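Section 4: Comparing finger pads on the Datska hand-held gripper

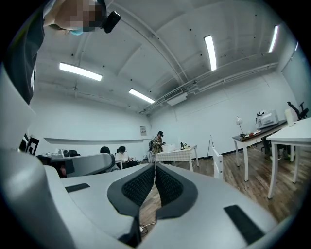 Do both grippers need the same finger pads before a comparison run?
Fit the same type to both unless the pads themselves are what you are testing. A worn pad on one gripper and a fresh pad on the other will give you two sets of results that can't be put side by side.

This section covers fitting the pads, setting the opening and running a short comparison between two grippers. It applies to the Datska hand-held gripper with either the Fitix mesh pads or the Noonan smooth pads. For mounting the same fingers on an arm, go to Section 6.

4.1 Before you start

You will need:
Two grippers with charged batteries
One set of pads for each gripper
The 2 mm hex key from the kit
A lint-free cloth
The Brenico controller, with its data cable
A test object that won't be damaged if dropped

Check that the controller shows a steady green light. If it blinks, finish the update in Section 3 first.

CAUTION: The fingers can close without warning when the controller starts up. Keep your hands clear until the light is steady.

4.2 Fitting the pads

1. Switch the gripper off and unplug the data cable.
2. Open the fingers by hand as far as they will go. Don't force them past the stop.
3. Loosen the screw at the base of each pad and slide the old pad out towards the fingertip.
4. Wipe the inner surface of the finger. Old glue or grit will tilt the new pad.
5. Slide the new pad in until it clicks, then tighten the screw until it just bites.
6. Do the same on the other finger.
7. Close the fingers slowly by hand. The pads should meet along their full length. If they touch at the tip first, take both pads out and fit them again.

Note: Mesh pads are handed. The small L or R on the back must match the letter on the finger.

4.3 Setting the opening

1. Plug the data cable in and switch the gripper on.
2. On the controller, choose Setup, then Opening.
3. Squeeze the trigger fully and press Store.
4. Release the trigger and press Store again.
5. Read the span value. A gripper with new pads should show 1,657 steps.

A lower value usually means the pads are not seated. Go back to 4.2 and check the screws. If the value is higher, the old calibration is still in memory – choose Clear and repeat from step 2.

4.4 Running the comparison

1. Put the test object on a flat surface at a height you can reach without bending.
2. Hold the first gripper level and bring the fingers down on either side of the object.
3. Squeeze until the controller beeps, lift, and hold still until the second beep.
4. Put the object down and release the trigger fully.
5. Repeat until you have three good lifts. Any lift that slips is marked with an S in the log and must be left in.
6. Change to the second gripper and repeat steps 2 to 5 with the same object.
7. Choose Compare on the controller to see both sets together.

Let the same person do both sets. Grip speed varies a good deal from one user to the next, and the controller does not correct for it.

CAUTION: Keep the data cable away from the fingers and from anywhere people walk. A pulled cable ends the recording and the current set is lost.

4.5 Reading the results

The Compare screen gives a peak force and a slip count for each gripper. Force is shown in controller units, and a difference of three or less can be ignored. If either gripper shows a peak above 154, stop and check the trigger spring before using it again (see 7.2).

Smooth pads tend to need a harder squeeze on glossy objects. Mesh pads hold better but pick up dust, so wipe them between sets – a dry cloth is enough. Do not use solvent on either type.

To save the results, press and hold Store until the screen shows the file number. Write the pad type in the notes field before you switch off, as the controller can't detect which pads are fitted.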